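Lestwood Tenants' Kitchen Safety Walk-Through
Building: Grevinwood, second floor, Unit 308
Date of visit: April 15, 2020
Type: Routine, with comments for the resident and the office

A word before the list. I like to write more than a check mark, so please bear with me, and do read the comments even where the line says OK (some of the most useful bits end up there).

1. Smoke alarm in hallway
OK. Good and loud. The battery was changed in December, according to the sticker, so it has a good stretch left. Please keep the test button free of paint when the hall gets its new coat!

2. Fire extinguisher
Needs attention. The needle is still in the green, but the bracket has pulled away from the wall and the extinguisher is sitting on the floor behind the door, where you would have to hunt for it in a hurry. The office will send someone with longer screws.

3. Range and hood
OK with comment. All burners light on the first click, and that is always a pleasure to see. The hood filter is due for a good soak in hot water and dish soap. Give it an hour and go have a coffee.

4. Outlets near the sink
OK. Both tripped and reset as they should.

5. Extension cords
Needs attention. One brown cord runs under the rug to the lamp in the dining corner. I know how handy it is, and my own mother had one just like it for years, but a cord under a rug gets walked on and worn where you can't see it. Please take it up this week. The Oltema power strip by the desk is fine where it is.

6. Water heater closet
OK. Nothing stored against the tank. The tag reads 10 years, and we are well inside that. Thank you for moving the paint cans out after the last visit, it makes a real difference.

7. Windows and exits
Needs attention. The bedroom window sticks about halfway up. It does open with a shove, but a child or an older guest might not manage it. Gaber Hardware has the right wax for the track and I have put in a request for it.

8. Countertop appliances
OK with comment. Unplug small ovens before cleaning them, empty the crumb tray often, and leave plenty of open space on all sides when they are running. Bread bags and paper towels are the usual trouble, so find them another shelf.

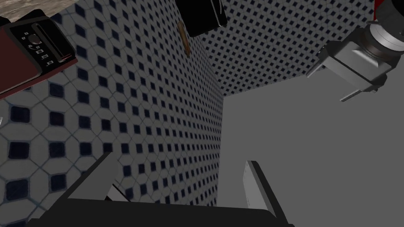 Item 8: dark maroon countertop appliance with black control panel and round knob; tiled wall with blue accents.

9. Wall tile and grout
OK. Wipe with plain warm water, no bleach near the outlets, please.

10. Under-sink cabinet
OK with comment. Drain cleaner and ammonia were side by side. I moved the ammonia to the high shelf in the laundry closet, so don't be alarmed when you can't find it.

Follow-up: items 2, 5 and 7. Leave a note at the office once the cord is up, and we'll look at all three together on the next visit.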